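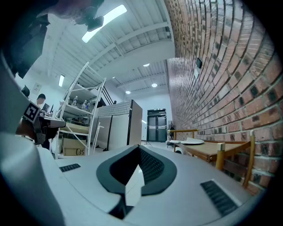 I've read the office windowsill pepper claim on this list every year since I joined, and I still don't believe it. The claim, for anyone who missed the latest round, is that you can raise pepper seedlings to transplant size at work with no window and no lamp, just on what comes down from the ceiling. People talk about this as if light were light. A long rectangular ceiling light like the one at the top center is made so that people can see what they're doing, and your eyes are the worst possible judge of whether a plant can live on it. Your pupils open up, your brain evens everything out, and a room that is starvation rations for a pepper looks perfectly bright to you.

Siriporn, thank you for writing it all out, and I mean that. Most people who bring this up give us one sentence and a smiley. You gave us dates and a method, so there is something to argue with. I'm going to argue with it. Quoting in pieces below.

On 17th July, Siriporn Jaidee wrote:

> Liam said last month that he'd change his mind if somebody showed
> him a proper run instead of a story, so here is mine. I started
> 114 seeds in March, half Araya and half Sakeo, all from the same
> Prelcombe swap envelope lots I used last year. One tray of each
> went home under the Pindov lamp. One tray of each stayed at work
> on top of the low file cabinets, ceiling lights only, 14 hours a
> day because the cleaners leave them on.

First thing. "14 hours a day because the cleaners leave them on" is the part I'd want nailed down before anything else. Did you see that yourself, or is it what you were told? I worked in a building where everybody was sure the lights ran late, and then one of us went back for a forgotten jacket and found the place dark. If you have a cheap plug-in logger, or an old phone that can sit there and record brightness, leave it on the cabinet for a week. I'm not saying you're wrong. I'm saying neither of us knows, and day length times brightness is the whole question here.

Second, brightness. You didn't give a reading. A decently lit desk might show 300 lux on a meter, and the top of a file cabinet could be better or worse depending on where the fixture is. For someone filling in forms that's fine. For a pepper it's deep shade, darker than under most trees. Even if the lights do stay on for the hours you say, a long stretch of almost nothing adds up to not very much. And lux is weighted for the human eye anyway, so the reading would only be good for comparing one spot to another under the same kind of light. I'd still like to have it.

> Germination was the same in both places, in fact the office trays
> were a bit quicker. At that point I was already feeling smug.

You shouldn't have been! Pepper seeds will come up in a kitchen drawer if it's warm enough. Germination runs on what's packed in the seed, plus heat and moisture. A file cabinet in a heated building stays warm overnight, and I'd bet your spare room doesn't. So quicker sprouting at work is exactly what I'd expect, and it says nothing for the ceiling lights. This is the point where most of the success stories stop, by the way. Go back through the archive and look at when the happy posts get sent. It's nearly always right after the seed leaves open, and then the thread goes quiet until the following year.

> The office seedlings did get taller than the home ones for the
> first few weeks. I know people say leggy is bad but they looked
> healthy to me, good green, no yellowing. The Sakeo looked better
> than the Araya.

Taller is the symptom. A seedling short on light puts everything into stem, reaching for light it thinks must be up there somewhere. What I'd ask for is stem thickness at soil level and the gap between the seed leaves and the first true leaves. You can do both with a ruler. Height by itself will always make the starved tray look like the winner to anyone walking past, and I suspect that's how the office legend keeps going. Somebody's coworker admires them, and that gets remembered.

On Sakeo doing better than Araya: maybe. I grow both and Sakeo is stockier for me everywhere, including outdoors in full sun, so I wouldn't credit it with liking shade. It has shorter stems, so when it stretches it ends up looking like a normal plant. Araya starts out lanky and ends up looking like a bean sprout. I don't think you can get a "low light variety" out of that, which is where a couple of people were already headed in their replies. Please let's not put that on the swap envelopes.

> At 7 weeks I potted on whatever looked strong enough. From the
> office trays I kept the best ones and gave them a week on the
> windowsill at home before they went out.

This is where I stop being polite about it. There are two problems in those two sentences and either one would sink the comparison.

You kept the best from the office trays. How many did you not keep? And did you pick over the home trays the same way, or did all of those go on? If you take the top handful from a poor tray and put them next to the whole of a good tray, you can make the poor tray look like almost anything. I'm not accusing you of fiddling it. Everyone does this, because nobody wants to pot up a weakling. But then the number that matters is how many usable plants you got out of how many seeds, and that's missing from your message.

Then the windowsill. A week on a decent sill at that time of year could easily be more useful light than they'd had in all their time on the cabinet. So by the time they went in the ground they weren't ceiling light plants any more. They were plants that were started badly and then rescued. Which is a fine thing to do! I've rescued worse. But the claim I was disputing is the one without the window.

> They are all in the ground now and honestly, I can't tell which
> row is which without looking at the labels. So I would say the
> Pindov lamp was a waste of money and the office did just as well.

I believe you that the rows look alike. By the middle of summer, rows usually do. Peppers catch up. A runt that gets good soil and real sun will close most of the gap by now, and what you'd have to compare is the date of the first ripe fruit and the weight picked by the end. If the home row starts coloring up well before the other one, that's your answer, and you won't see it from looking at leaves. If they ripen together, write back and say so and I'll owe you an apology on the list. I'd mean it, too.

As for the Pindov lamp, I agree with more of that than you might expect. I have the small one. The box talks about "full spectrum energy" and has a drawing of a tomato plant that I'm pretty sure has never been under any lamp. I don't think it does a thing that a plain shop light hung close to the trays wouldn't do. But that's an argument about price. What helps is that it hangs a hand's width above the leaves and your office fixture doesn't. Move any light closer and the plants get a great deal more of it, and you don't need a fancy name on the box for that. If somebody wants to test a plain shop light against the Pindov at the same height, I'd read that report with great interest, and I'd expect a tie.

A few things that came up in the other replies, so I don't have to send three messages:

To whoever said their desk plant has been fine for years with no window: what kind is it? If it's one of the usual leathery office plants, then yes, they come from forest floors and they can sulk along for ages. A plant that puts out two leaves a year and doesn't die is not evidence about peppers.

On foil behind the trays. It does a bit, if there's light coming in from the side to bounce. With everything coming from overhead I wouldn't bother.

On brushing the seedlings with your hand to keep them stocky. There's something in it, and I do it when I remember. It makes stems thicker. It doesn't feed the plant, and a thick-stemmed starved pepper is still starved.

On sugar water, no. Please don't. We did this one already and it ended with fungus gnats.

What I'd like to see next spring is dull and not much work. Same seed, same mix, same size cells, and a cheap heat mat at home so that both places are about as warm as each other. One tray under a lamp, one on the cabinet, no window for either. Log the hours. Pot on every single plant, ugly ones included, with a tag in each pot. Snip a few from each tray at the same age, dry them on paper, and weigh them together on a kitchen scale that reads small amounts. Dry weight is hard to argue with, as a stretched seedling is mostly water. If the cabinet tray comes anywhere near the lamp tray on dry weight I will eat one of my own Sakeo raw on the steps at the Prelcombe swap, seeds and all.

Siriporn, could you post how many you threw out at potting on, if you remember? Even a guess from how many empty cells were left in the tray. And please keep the rows picked separately from here on. Two buckets would do it.

Also, does anyone still have clean Araya seed? Mine crossed with something last year and the fruit is coming in the wrong shape.

Liam Daly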